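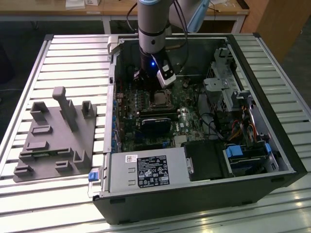
A message came into our neighborhood group on Sunday evening, a little before dinner. It said that a man in a white van had been marking mailboxes in Billthorpe with colored stickers, that each color meant something to a gang of dog thieves, and that the police had asked everyone to pass it on. By the time I had washed up, three people I know had sent it to me separately.

I've lived here long enough to remember the last one. That time it was chalk marks on the curb, and the marks turned out to belong to the water company. So I spent a couple of evenings trying to find out where this one came from.

The stickers are real, to start with. There's one on my own mailbox, a green dot on the inside of the door. My neighbor has a yellow one. I asked our mail carrier about it on Monday and she said the dots tell the substitute carriers which boxes share a route and which ones have a hold or a forward on them. She has been putting them up for years. She was a bit annoyed, because two people had peeled theirs off that morning and she had to redo them.

The van was harder. The photo going around shows a white van parked under a tree, with no plate and no street sign. I ran it through a reverse image search and found it in an old listing from a used car dealer in another state. Same tree, same dent over the back wheel. Somebody had cropped off the price.
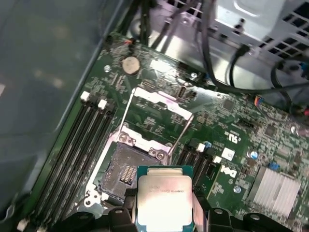

Then I tried to work backward through the shares. The post most people here saw was on a page called Roneck Community Watch, where it had 836 shares when I looked. Roneck is two counties over. Their version was word for word the same as ours except for the name of the town. Before that it was on a page for a place called Muriithi Park, and there the stickers were on trash cans and the thieves wanted bicycles. I lost the trail after that. The oldest copy I could find had 16 comments, and most of them were people tagging their relatives.

As for the police, I called the non-emergency line. The woman who answered had no report of stolen dogs in Billthorpe and hadn't heard of any notice going out. She said they'd had several calls about it already.

I wrote all this up for the group and kept it short. Obadia Nyanda, who runs it, pinned my note and took the original down. A few people thanked me. One said it was better to be safe than sorry, and that she'd be keeping her dog in anyway. Fair enough, it's her dog.

I don't think whoever wrote the first version is getting anything out of it. The Muriithi Park page does sell T-shirts, so maybe they are. I'd still like to find the copy before that one. If you have a version of this from your town, send me a screenshot with the date showing and I'll add it to the list.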